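Teaching a Desktop Arm to Poke at a Tray Without Flinging It

Last updated: Wednesday, January 18, 2023

By now your Viveck arm is bolted down, homed, and no longer trying to shake hands with the ceiling. If it is still doing that, go back to the wiring page. What follows covers the tray routine: getting the fingers near a shallow tray, then over it with something long and thin in their grip.

You will need a white plastic tray, a thin metal rod, a couple of small soft balls of whatever you can roll, and a pale bench top. My bench is pale because Salamatu Opoku painted it before I could object. She was right, and the shop has heard plenty about it.

1. Put the tray on the bench and leave it empty. Jog the arm until the fingertips are beside the tray with bare table all around them. Save that pose as PARK.

2. Close the fingers at PARK with nothing in them. In the Trurnness panel the grip reading should settle at 18. Mine sat at 20 for a week until I cleaned the finger pads, a job I had been describing to other people as "calibration."

3. Open up, hand the rod to the gripper, and close again at low force. Set the force limit to 900 and leave it there. I tried 3,000 and spent the evening looking for the rod.

4. Put your targets in the tray. Keep them away from the side the rod comes in on.

5. Run the approach at the slowest speed Korletey will accept. It will complain that the speed is inefficient. Let it.
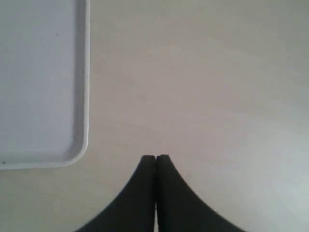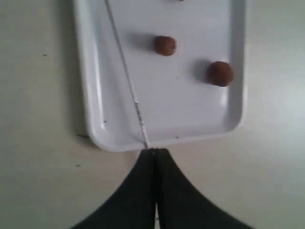
The fingers beside the bare tray, and the rod out over it with two brown balls for company.

6. Check the wrist camera feed before every move. Dust on a white tray reads as a target if the threshold is set too low, and the arm will go after a crumb with real commitment. Raise "min blob" one notch at a time until the dots on the overlay go away and the balls stay.

7. Step the rod toward the nearest ball in short moves. Stop when it touches. If the tray starts to slide, back off and put a bit of shelf liner under it — tape works too, but you'll be picking at it until March.

8. Save the touch pose, go back to PARK, and run the whole thing again from the top without your hand hovering over the stop button. (Keep the hand nearby. Hovering is the bad habit, reaching is fine.)

If the rod droops as it travels, you are gripping too close to the end. Move the hold point inward and redo step 3. If it twists, the Fikis firmware is probably still on its default wrist offset, which suits an arm I have yet to meet. Zero it and save twice, as the first save only looks like one.

Contact: use the form on the shop page | Copyright 2023 | Back to top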